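# Plulora to clear shared tables every evening

TOLTBY, January 2024 — Anything left on the shared tables at the Plulora workshop building on Colombo Street will be removed at closing time under a new rule that begins this month.

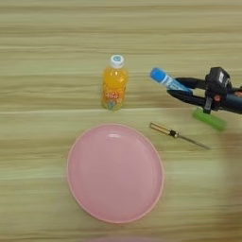
The rule covers drinks, plates, hand tools and craft supplies in the two ground-floor rooms, where members eat lunch at the same tables they use for repairs and model making. Until now, items could stay out overnight as long as they had a name on them.

Building manager Noreen Warraich said the old arrangement had stopped working. Members arriving for morning sessions were spending the first part of their time moving other people's belongings, and small tools were getting mixed in with dishes on the way to the kitchen.

"We found screwdrivers in the sink more than once," Warraich said. "People stack everything on a plate and carry it out in one trip. I've done it myself."

Plulora logged 1,577 items left behind last year. Of those, 953 were plates, cups or drink bottles. The rest were mostly small tools, tubes of glue or paint, and packaging. The log was kept by evening staff on a clipboard by the back door and did not include coats, bags or umbrellas, which go to the front desk.

Under the new rule, staff will sort whatever is on the tables into three groups. Plates and cups will be washed and put back in the kitchen. Open food and drinks will be thrown out. Sealed drinks will go in the refrigerator for one day.

Tools and supplies will be placed in a bin on the shelf outside the supply room, marked with the date and the table number. They will be held for two weeks. After that, usable tools will be added to the building's shared set and half-used supplies will be offered to the Saturday class.

There is no fee for picking up an item. An earlier draft of the rule had a $3 charge, but it was dropped after members objected at a meeting in the fall.

Plulora has also bought 100 stackable trays from Haltanico, a storage supplier, for members who have projects under way. Each tray has a slot for a name card and fits the racks along the north wall. Work that is still drying may stay on a table overnight only if it is on a tray and the evening staff have been told.

Teresa Egan, who repairs clocks and small radios at the building three afternoons a week, said she supported the change but wanted the trays to be deeper.

"A screwdriver is fine in there, and so is a tube of something," Egan said. "A radio with the back off is taller than the tray, so you can't slide it in the rack. I've asked if the bottom row can be spaced out."

Warraich said two of the racks would be adjusted for taller pieces — the shelves are on pegs and can be moved — and that members who need the extra height should sign up at the desk.

Egan also asked for separate tables for eating. She said crumbs and spilled drinks were a bigger problem for her work than misplaced tools, and that she now wipes down her spot before opening anything up.

That request has been partly met. The long table closest to the kitchen will be used for food only between 11:30 a.m. and 1:30 p.m. Eating will still be allowed at the other tables during that time, but members are asked to keep open drinks away from anyone doing repairs. Warraich said a full ban on food at the work tables was considered and set aside, as there are not enough seats near the kitchen on busy days.

The kitchen will keep its current set of plates. Several have gone missing over the past year, and members who have taken one upstairs are asked to bring it back. The second-floor studios are not covered by the new rule, since tables there are rented by the month.

Evening staff will make one announcement 20 minutes before closing and start clearing when the doors are locked. On nights with a class, clearing will start after the class ends.

The building will review the rule in May. Members with items already on the hold shelf can collect them at the front desk during regular hours. They will need to describe the item and say which table they were using.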